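Green grapes on a glass coffee table: keeping bloom, stems and glass in order

**Horetti**

I put out a bunch of pale green grapes most Thursday evenings, about 200 g. Berries come off at the stem and leave sticky spots on the glass.

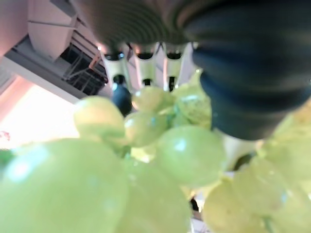 Should grapes be rinsed before they go in the refrigerator?

Rinse them just before serving. Stored damp, they mold sooner.

**Zolgate**

Lift the bunch by the main stem, with a second hand under the lower berries. Snip it into clusters with scissors first. Drain for 3 minutes in a colander, then pat dry.

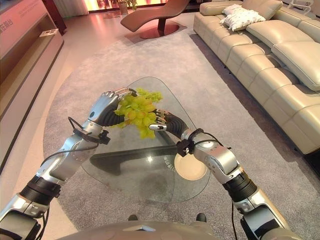
Use a plate with a raised rim, wide enough that no cluster hangs over. For spots on glass, wipe with a damp microfiber cloth, then a dry one. Sugar residue smears under ammonia cleaner if you skip the water.

**Yook**

I just use a bowl. Paper towel in the bottom, change it when it gets wet. Never had a problem with the table.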